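OK, the new grasp planner is finally merged and I have been waiting weeks to talk about it, so thread time! All software in this one: perception, planning, a bit of control and a lot of log reading.

1/ The short version: Triltis (our planning stack) used to pick one grasp per object and commit to it. Now it keeps 6 candidates alive right up until the last stretch of the approach and re-scores them on every new wrist camera image. It sounds like a small change. It touched nearly every file in the repo.

2/ Why the wrist view matters so much: thin shiny things. Fork necks and tines are miserable for depth. From overhead you get a nice solid blob for the handle and then a spray of nonsense where the metal should be. Get the wrist in close and the color image is wonderful, even when depth is still garbage.

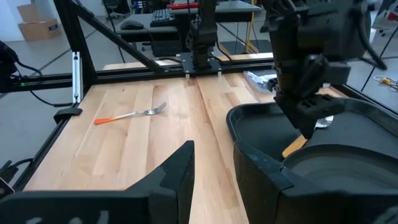

3/ So the scorer now leans on color for the edges and only trusts depth where neighboring pixels agree with each other. Dariusz Tomaszewski wrote the agreement check in one afternoon and it's maybe my favorite bit of code in the whole release. Forty lines! It replaced a config file with so many thresholds that we were all scared to open it.

4/ Next problem, and a really fun one: segmentation when things touch or nearly touch. Our old masks came from the Vahidi model with the default settings, and it loved to merge neighbors into one two-headed monster object.
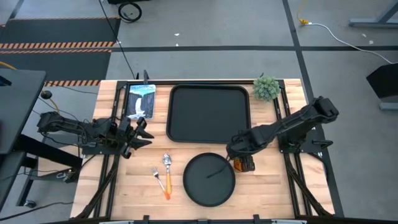 5/ Merged masks are poison for a planner, and you don't find out until a grasp lands at the midpoint of two things. What helped was splitting masks by axis first and by color second. A fork and a spoon with the same orange handles, converging at the bottom like they do on this table, give color nothing to work with, but their long axes point different ways and the split drops out of that almost for free. Color still gets a vote, it just votes last.

6/ We reran the whole thing over 1,383 logged grasps from October. The old pipeline produced 328 merged masks on that set. I'm still going through the new ones by hand, so no shiny number from me yet, but scrolling through the overlays is a joy compared to before.

7/ Tooling shoutout: Orkby, our log viewer, can now scrub all the camera streams and the planner's candidate list on one timeline. You drag the slider and watch the scores swap places. I found two bugs in the first ten minutes just by dragging it back and forth like a kid.

8/ One of those bugs: timestamps. The fixed camera was stamped on arrival and the wrist camera on capture, so in fast moves the two views disagreed about where the arm was. The planner was politely averaging two different moments.

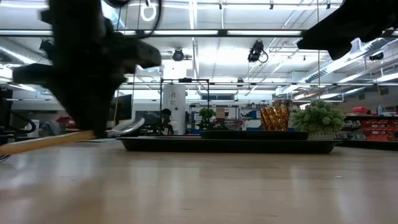
9/ Everything gets stamped on capture now, and any image older than the planner's budget is dropped before scoring. If too many get dropped, the arm slows down and waits for a good one. That last rule came from the Terholm folks, who had been running it on their own fork for months (the git kind of fork, sorry, this thread has too many of them).

10/ Control side: we run the loop at 500 Hz and the re-scoring lives in its own process, so a slow perception tick can't stall the arms. Target switches get blended in over a short window. Before the blend you could hear every change of mind as a little click from the wrist joint.

11/ Still on my list: long skinny objects that stick way out past the gripper. The collision model treats whatever is held as a box around the fingers, and that's plainly wrong for a stick. I want the held object's mask to feed the collision geometry directly. Half of it works on my branch, the other half segfaults.

12/ If you work on mask-to-geometry stuff and have opinions on capsules vs. convex hulls, my replies are open and I will read every word. Release notes and the Orkby layout file go up tonight once the docs build stops complaining.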